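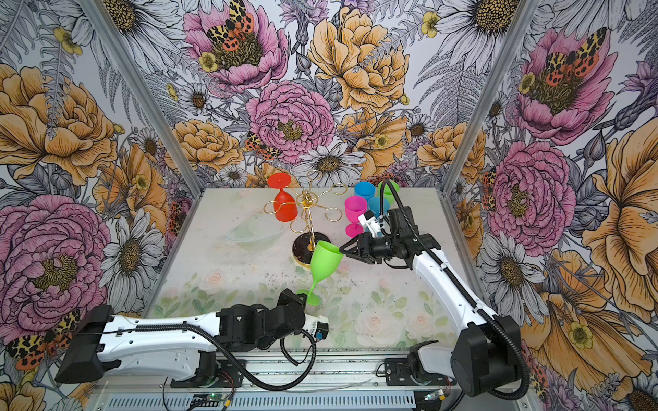
Nurodden's rack result: read the second table

The Nurodden group has put out its report on hanging stemware with two arms, and the number going around is 37 successful hangs in a row. Fine. The second table is less cheerful. With the rack turned a little from its training position, the same policy managed 2 out of 9.
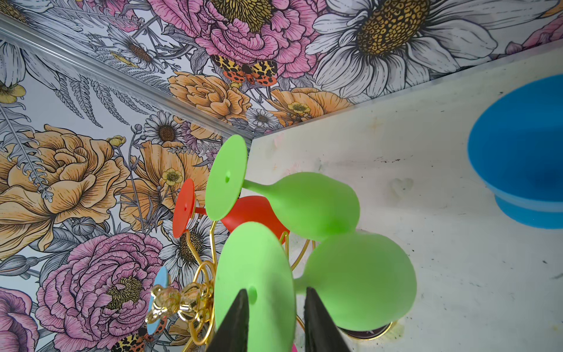 Our doubts are mostly about what the policy is looking at. The authors say the busy walls force it to attend to the glass, and they offer no run with plain walls to back that up. A wallpaper of peonies, daisies and tiger moths is full of landmarks, and a wrist view that takes in a whole corner of it could tell the arm where it is without any help from the rack. Closing two fingers on the foot of a green glass would look the same in either case.

Telside tried a similar setup in December and dropped it when new backgrounds sank the scores. We would like to see the walls swapped and the 9 trials run again — same glasses, same rack — before anyone at Bornham spends arm time on this. The report promises more data. It gives no date.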